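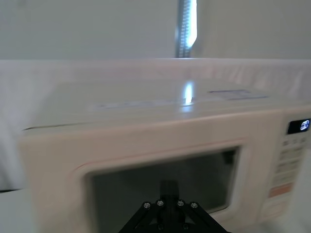

The Fleltard 296 is a countertop microwave oven for staff kitchens, break rooms and small apartments. It is supplied by Stesik as a complete unit with turntable, roller ring and printed manual. The housing is cream-white on the door, the top and the control side, and the door has a large smoky window with rounded corners. The controls sit in a vertical strip to the right of the door, with a small black display at the top and the button grid under it. Characters on the display are lit and pale, and their brightness can't be adjusted.

Placement
Set the oven on a flat, level surface that can carry the full weight of the unit plus a loaded dish. Leave 4 inches clear above the housing and 2 inches at each side. The rear spacer sets the distance to the wall and must stay fitted. The oven isn't approved for built-in use. Buyers who need a cabinet version should look at the Plosetico trim models, which have front ventilation - these are listed on their own page.

The top panel isn't a shelf. Paper, towels and bread bags should be kept off it while the oven is running.

Controls
Time is entered directly on the number buttons and confirmed with Start. Power level is set before time. If no level is chosen, the oven runs at full power. Pressing Stop once pauses the program, and pressing it again clears the entry and returns the display to the clock. After a power cut the clock has to be set again.

Cleaning
Wipe the housing and door with a soft cloth, warm water and a little dish soap. Don't use scouring pads on the window or solvent on the button strip, as the gray printing will wear. The glass turntable can go in the dishwasher. The roller ring is washed by hand.

Spare parts
Turntable, roller ring, rear spacer and door latch are kept in stock. The latch is part no. 138 and should be fitted by a service technician only. Units made before December use the older roller ring, so give the serial number when ordering.

Orders and service
Stesik, Lodhi branch
Sales: Pallavi Mittal
Parts and repairs: Urmila Prajapati

Prices don't include delivery. Returns are accepted in the original carton with all accessories.

Page revised January 2019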